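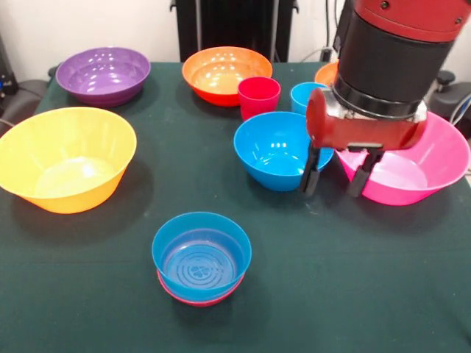 Jui-lin Huang wrote back after the last update to ask whether the arm can sort a whole table of dishes yet, or only the one bowl we keep boasting about. Fair question! The short answer is no, not the whole table, but we're a lot closer than we were when the Lovside grant came through.

Jul 27, 2018

Most of this stretch went into the gripper. I reprinted the finger mounts twice (the first set flexed like liquorice) and we settled on a slower close, so the fingers don't shove a light bowl sideways before they've got hold of it. Wide rims are coming along nicely. Nested dishes are still a pain - the arm either goes for both or skids off the top one, and I've spent more evenings on that than I'd like to admit. 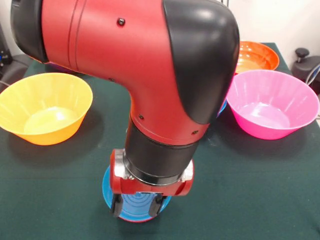 Gripper over the blue dish, yellow and pink bowls either side.

Money next. We've spent about $200 of the parts budget, nearly all of it on fasteners, cable and a spare motor driver from Skinus. The Fung workshop has let us keep our bench for another 6 weeks, so there's no rent to find before the end of August.

Still to do: get the Cikon software to pick a grip height by colour and size of dish, tidy the wiring, and write up the build notes so other members can copy it. I'd also like 2 more sets of fingers in a softer plastic, if you're happy for me to move a bit over from the travel line. Let me know and I'll put the order in.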